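Household and Shop Chores: Frequently Asked Questions

Updated Jan 14, 2023

These are the questions people send most often to the Drurnix help desk about robots and everyday work. Questions about orders and repairs have their own page.

Can I buy a robot that does all my housework?

No. You can buy machines that do one chore each. Robot vacuums and mops handle open floors fairly well. A dishwasher is a machine that does a chore too, if you don't mind loading it. A single robot that cleans, cooks, folds and puts away is not for sale at a price a household would pay.

Why are floors so much easier than laundry?

A floor is flat and stays where it is. A shirt changes shape every time you pick it up, and the robot has to find the collar or a sleeve before it can do anything useful. Towels and washcloths are the usual starting point. Fitted sheets are still a problem.

What about dishes?

Plates and bowls of one size, set in a rack, can be handled. A sink full of mixed dishes is harder. Glass and clear plastic are difficult for many cameras, which may see the counter through the item. Greasy dishes slip.

Do you sell a home robot?

Not at this time. Our two-arm system, the Skullell, is for benches and packing tables in shops. It is not approved for kitchens, bathrooms or homes with small children.

What can the Skullell do in a shop?

It moves parts from one tray to another, loads simple fixtures, sets items in boxes and sorts goods it has been set up to recognize. It works best with items that are rigid and not too shiny. Our sales staff will ask you for ten samples of each item before giving you an answer.

How fast is it compared with a person?

Slower. On our standard sorting job the Skullell handles 70 pieces an hour. A person used to the work will beat that easily. Shops that use it tend to run it on jobs where speed matters less, such as feeding a machine with a long cycle.

How often does it drop things?

It depends on the item. During our trial at the Stokthorpe parts warehouse in October, the system made 2,305 picks and dropped or missed 38. Most of the misses were thin plastic bags. Someone has to be close enough to clear a miss, so we do not recommend leaving it alone overnight.

Why does it need two arms?

Many jobs need one hand to hold and one to work. Opening a bag, steadying a bin or taking a lid off are all awkward with one arm. For plain pick-and-place work, one arm is enough and costs less.

What does a sorting job look like on the table?

The usual layout is one container per arm, with space between them for the items. We ask customers to keep the table clear of anything that isn't part of the job. 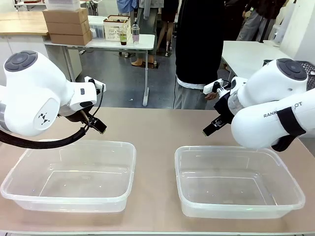
Two arms with two-fingered grippers over a pair of empty clear plastic containers.

Does it matter what kind of bins I use?

Yes. Straight or slightly flared sides are fine. Deep, narrow bins are not, as the gripper and wrist both need to fit. If your bins are clear and the system has trouble finding the edges, put a strip of colored tape along the rim.

How long does setup take?

Allow over 14 working days for a first job, including training for your staff. A second job on the same bench goes faster. Moving the bench to another part of the building means repeating the position check.

Can I use other grippers?

The two-finger gripper is standard. Suction cups are sold by Lavoie and fit the same wrist with an adapter plate. Soft grippers are on our list but we have no date for them.

Will it replace my staff?

It will take over some of the repeated lifting and placing. People still do the refilling, the checking and anything out of the ordinary. You will also need at least one person trained to stop and restart the system on each shift.

Where can I see one running?

The showroom in Stokthorpe has a bench set up for visitors. Call ahead and bring your own parts if you can.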